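Workshop notes, Ondetcombe, Sunday, started 2pm

Right, back on the brick wall. Fumiko Ishida thinks we should leave it bare and I've come round to her way of thinking, mostly because I spent all of Friday evening brushing it down and I'm not covering it up now! Vacuumed the dust afterwards with the Uchida (bag full again, need more). Tried a dab of the Jotberg sealer behind the door where it won't show – dries a bit shiny for my taste, so I've put a thinned coat next to it and we'll compare tomorrow.

Mortar: used up the last of the Retville tub on the low joints. Mixed 358 g to the first batch, which was too stiff, then let it down with a splash more water and it went in much nicer. Still 17 joints to rake out, all fiddly ones.
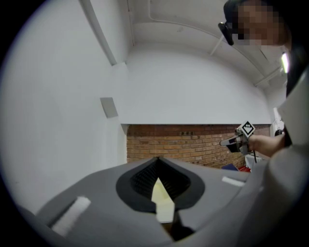
I do like having the brick on show, it makes the whole room feel warmer, even with the grey light we've had all July. Fumiko wants a shelf along it. I said fine, but fixings go in the brick and not the joints – must find the long masonry bit. Ask her about depth before I cut anything.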